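About Brelero

Brelero is a repair and resale shop for older electric guitars, basses and the small amplifiers that were sold alongside them. We buy instruments, fix them, sell some of them, and write down what we find inside. If you came looking for a story about a boyhood love of music and a dusty attic, other shops have very good ones.

The shop opened 16 years ago in the back half of a building on Benavides Street. It now takes up the front half too. The name was on a parts drawer that came with the first workbench. We have never found out what a Brelero was, and people who claim to know have given us different answers.

What we think about the word "vintage"

We use it as little as we can. A guitar made in a certain year is old. Whether it is any good is a separate question, and the age doesn't answer it. Factories had bad weeks then as they do now. Necks were shaped by whoever was on shift, pickups were wound until the counter said stop, if the counter was working, and plenty of instruments left the building with a fault that a patient owner has put up with ever since.

We also don't believe in magic wood, magic lacquer or magic solder. We have had customers hear a large difference between two capacitors that measured the same. They may be right. We would want to hear them do it with their backs turned, and so far the offer hasn't been taken up.

None of this means we dislike old guitars. We've spent our working lives on them. We would just prefer that people paid for what is there.

How we describe an instrument

Every guitar we sell comes with a plain sheet. It says what has been replaced, what has been refinished, what we suspect and what we couldn't determine. The last part is often the longest. Serial numbers on many budget and house-brand lines were never kept in any order, and the date charts passed around online mostly copy one another, mistakes included. If a neck plate and a pot code disagree, we print both and leave it there.

We don't use "all original" unless we have had the thing apart. Even then we tend to write "no changes found," which sells fewer guitars and has caused fewer arguments. Screws get swapped. So do knobs, strap buttons and cases. A case from the right period proves somebody had a case.

We don't write appraisals for insurance, and we don't authenticate instruments from photographs. Please don't send us 90 pictures and ask for a quick opinion. There isn't one. 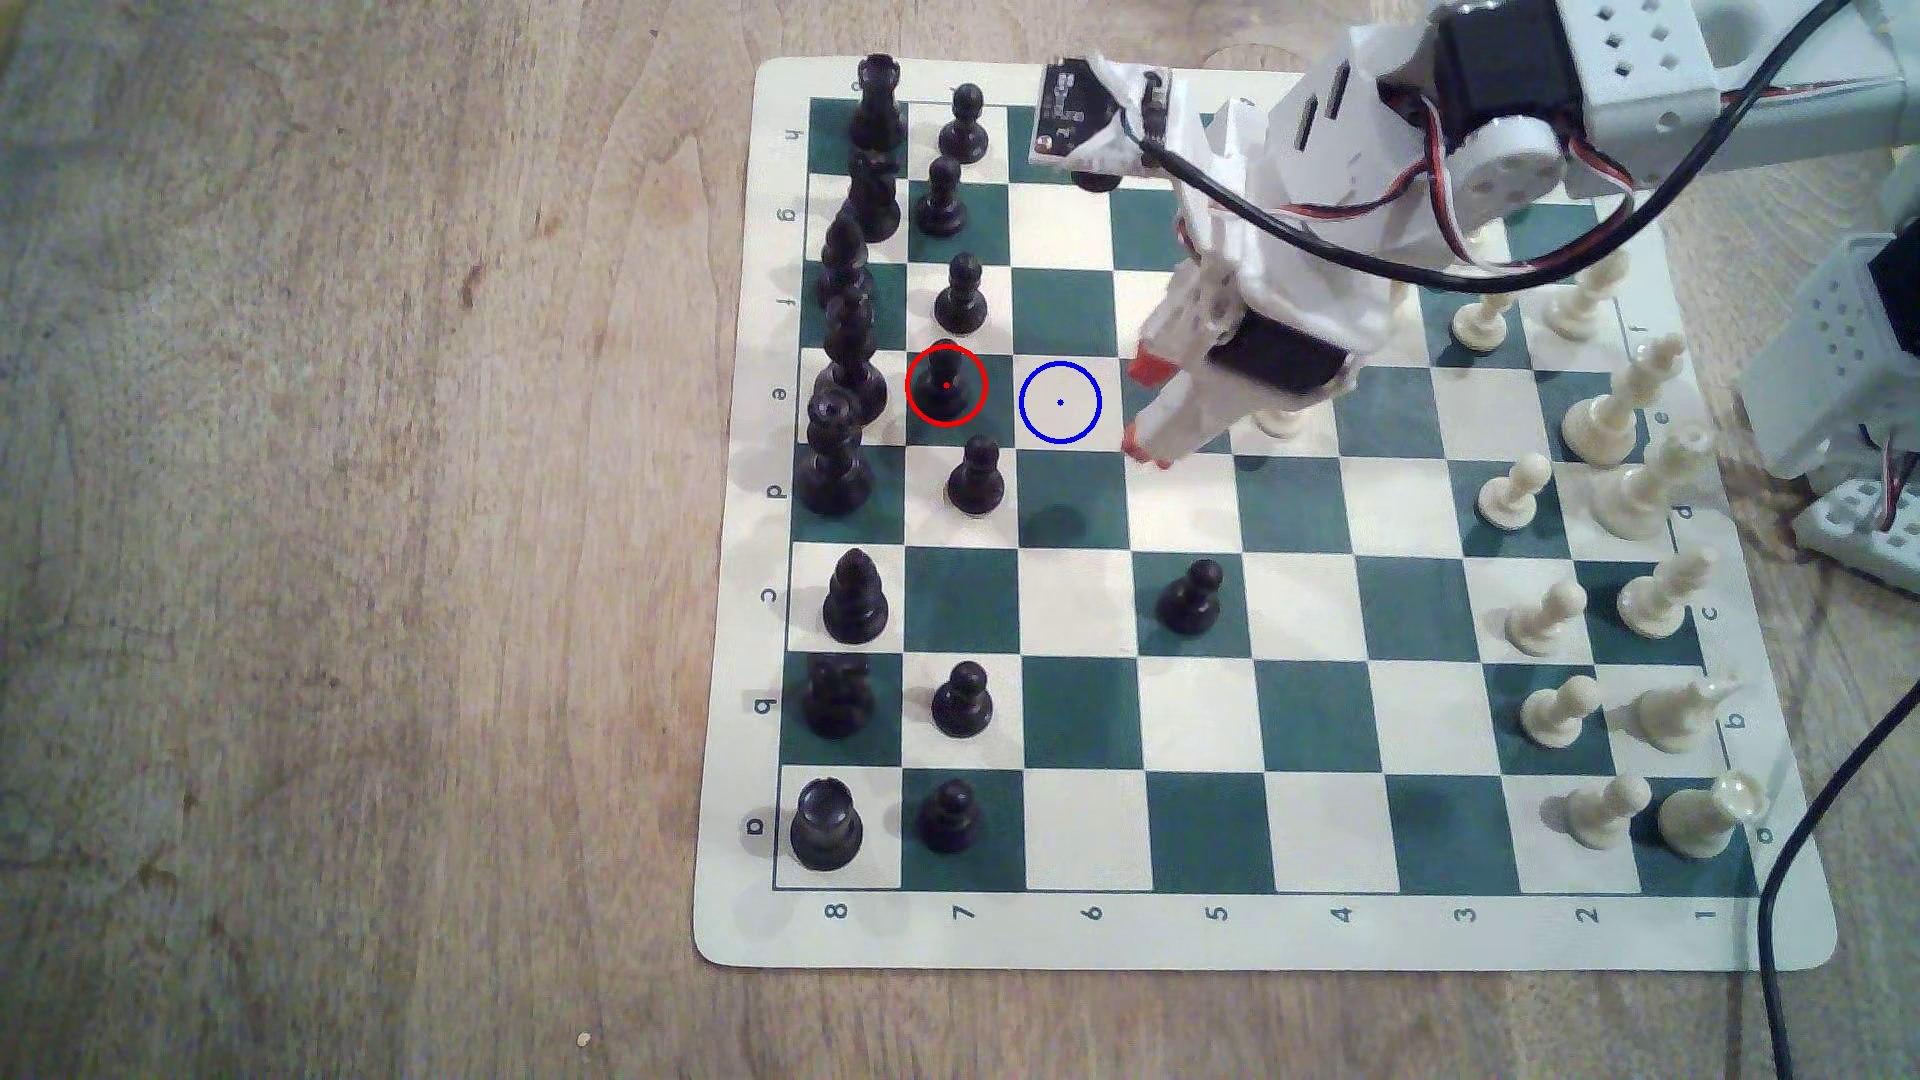

The Urkov project

Some readers will know us only from this. Urkov was a trade name that turned up on hollow-body guitars and short-scale basses sold through furniture stores and mail order. The usual account says they were built by a single maker under contract. We doubted that after the first few came across the bench, because the bracing didn't match and neither did the truss rods.

We keep a running file on them. At present we think there were 3 suppliers of bodies and at least that many ideas about where a bridge should go. The file is free to read at the counter. We haven't put it in a book, since half of what we believed when we started has turned out wrong, and we would like to get through the other half first.

If you own an Urkov, we would be glad to measure it. It takes most of an afternoon and you get your guitar back the same day. It won't make it worth more. They are decent guitars with poor tuners.

Repairs

We do fretwork, neck resets, rewiring, pickup rewinds and amplifier servicing. Setups usually go home within the week, and everything else takes as long as it takes. We will give you a price in writing before we start, and if we find something worse on the inside we stop and call you.

We turn down work when we think it isn't worth doing. A refret on a guitar with a twisted neck is a good way to spend money. So is replacing a working pickup with a reproduction of the same pickup. You're free to go elsewhere for either one, and we won't be offended.

Our parts come from the usual wholesalers, plus a stock of used hardware we bought when Skomden closed its warehouse. Used parts are marked as used on the invoice. We've seen shops age new parts with acid and call them "period correct." We don't do that, and if you ask us to, the answer is no.

Selling to us

Bring the guitar in during open hours. We'll look it over in front of you and make an offer, which is good for 3 days. It will be lower than the highest price you found online. Those are asking prices, and many of those guitars have been listed since spring.

We pay by check. We don't trade for drums.

Visiting

The door is open from 10 in the morning until 5:30. You can play anything on the wall without asking, though the amplifiers stay below the tape mark on the dial. We're closed for stock-taking through most of February, and the phone goes unanswered then too.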